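2024-12-18

# Play Kitchen, Tabletop Set: Gallery

Entry for the Rirklow catalog of play kitchen sets. The full inventory stands at 2,837 pieces, of which 1,369 are food items. Sets are laid out on a white tabletop and photographed from directly above. Compiled by Omar Srour, Balatville.

Food items are listed by form: whole, cut, peeled, or packaged. Tableware is listed by shape and color. Small appliances have their own sheet and are stored on shelf 6 with their loose parts bagged.

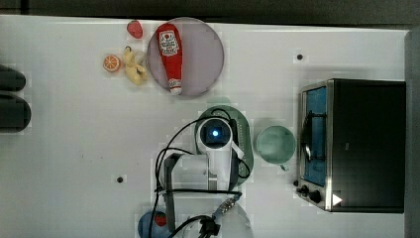

*Tabletop set: toy strawberry, halved orange, part-peeled banana, and ketchup bottle with round plate and green oval tray.*

The ketchup bottle is red with a white cap and is filed under packaged goods. Its main label is white with red printing. Labels are checked for lifting corners before a set goes back into its box, and a bottle with a damaged label is moved to spares.

The plate is pale lavender-grey with a thin, darker rim. Plates are filed apart from trays, even where a set uses both. The mug and toaster oven in this set are entered under drinkware and appliances.

Cleaning: wipe with a damp cloth and mild soap. Textured pieces such as the strawberry need a soft brush. Air-dry for 19 hours before boxing. Do not soak anything with a paper label.

Storage: Gristhorpe room, lower cabinet. Duplicates go to the Thygesen box, which is next sorted in March.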